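Design and Assembly of a Hand-Held Two-Finger Gripper for Household Object Handling

Final Project Report, Mechatronics Workshop Course

Project group: Iqra Cheema, Hrvoje Vukadinović, Doina Halilović
Supervisor: Slavica Perić

Summary

The group designed, assembled and tested a two-finger gripper that is carried by hand and closed by the operator. The work was carried out in the shared workshop at Skatden and in a furnished bedroom made available for the handling trials. The objective was to produce a tool light enough to be used for an extended session, with finger pads that hold smooth plastic objects without marking them. This report covers the mechanical design, the assembly procedure, the handling trials and the changes recommended for the next version.

1. Background

The course requires each group to build a working device and to evaluate it outside the workshop. Earlier groups have mostly chosen fixed arms mounted on a bench. A fixed arm is convenient to test, but it occupies the bench for the whole term, and a large share of the project time goes to motor control. The present group elected to leave the arm out of the project and to concentrate on the gripper itself. The operator's hand supplies the motion, and the gripper is judged on how well its fingers take hold of an object, keep it and let it go.

The supervisor approved this scope in April on the condition that the trials be held in an ordinary room with ordinary clutter. A cleared laboratory table was considered too easy.

2. Mechanical Design

2.1 Linkage

Each finger is carried by an angled linkage on its own side of the central body. The linkages were drawn so that the pads remain close to parallel through most of their travel. In the first version the pads met at the tips before they met at the base, and round objects were pushed forward out of the grip. Lengthening the outer link by 4 mm corrected most of this error. A small amount of tilt remains when the fingers are nearly closed, and it is discussed in Section 5.

2.2 Finger pads

Three pad surfaces were compared: flat, fine texture and coarse texture. The flat pads slipped on glossy plastic. The coarse pads held well but left impressions in foam. The fine texture was adopted for both fingers. The pads are blue, which makes their edges easy to distinguish from the dark linkage when the operator is looking down over the tool.

2.3 Joints and fasteners

All joints are held by screws with washers. Mr. Vukadinović was responsible for this part of the assembly. It was found that joints tightened fully on the bench became stiff when the second side of the linkage was fitted. The procedure was therefore changed: every screw is first run in loosely, the fingers are opened and closed by hand, and the screws are then tightened a quarter turn at a time, working from the body outward. Threadlocker is applied only after the movement has been checked by a second member of the group.

3. Trial Arrangement

The trials were conducted on a bed. A mattress gives way under load, so an object resting on it moves when touched, and the operator cannot press down against a firm surface. Toy food was selected as the test material. It is inexpensive, it offers a wide variety of shapes, and it can be dropped repeatedly without damage or complaint from the owner of the room. A green open-topped box served as the container for the set.
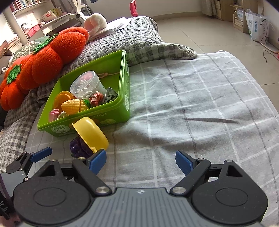

Two tasks were defined. In the first, the operator takes a named object from the bedding and places it in the box. In the second, the operator takes an object out of the box and sets it down on the bed. The second task is the more demanding, as the fingers must open among other objects. An attempt was recorded as a success only if the object was released where intended and the operator's free hand was not used.

Ms. Halilović prepared the record sheets and Ms. Cheema kept the results. Each session contained 12 attempts, after which the operators changed places. In total, 300 attempts were recorded. Attempts interrupted for adjustment of a screw or pad were struck from the record and repeated.

4. Observations

Bunched shapes proved easier than expected. The toy grapes have many small rounded faces, and the pads settle into the spaces between them, so that the bunch can be turned in the air without dropping. Smooth round pieces were less reliable and had to be gripped across the widest point. Thin pieces lying flat on the sheet were the hardest of all. The operators tended to gather cloth together with the object, and on several occasions lifted both.

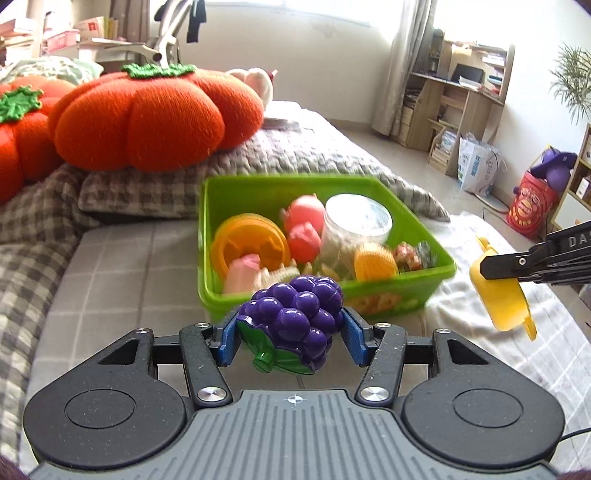 Figure 2. Toy grape bunch held between the finger pads, with the storage bin behind.

Approach angle had a greater effect than closing force. An operator who came in from directly above a piece in the box generally had a clear view of one finger only. Tilting the tool to one side exposed both pads and reduced collisions with the rim. This technique was adopted by all three operators after the first few sessions, and the earlier results should be read with that in mind.

Fatigue was noted in the wrist and not in the fingers. The balance point of the assembled tool lies too far forward, and after a full session the operators had begun to rest the linkage on the bedding between attempts.

5. Limitations

The remaining tilt at the end of the closing travel limits performance on small objects. Pieces thinner than 8 mm are held by the tips of the pads only. The group attempted to correct this with shims, but the shims worked loose and were removed.

The operators were also the builders of the tool. Their familiarity with it is likely to have favored the results. Mr. Stavros Vukčević of the workshop staff made a short series of attempts without instruction and found the release more difficult than the grip, a point that the group had not recorded as a problem. His attempts are not included in the total.

No measurement of grip force was made. The load cell reserved for this purpose was in use by another group until the end of the term.

6. Recommendations

The following changes are recommended to any group continuing the work:

The central body should be shortened, or weight moved toward the handle, to bring the balance point nearer the hand.

The inner link should be redrawn and the pad tilt measured before the pads are glued in place.

A chamfer should be added to the lower edge of each pad so that the fingers can slide under flat pieces without collecting cloth.

Future trials should include at least two operators who took no part in the construction.

7. Materials and Records

The drawings, the cutting list and the completed record sheets have been deposited in the project cabinet at Skatden. Spare pads in all three textures are stored in the same place, together with the unused shims. The assembled tool may be borrowed through the supervisor. Borrowers are asked to check the outermost joint screws before use and to return the matching screwdriver with the tool.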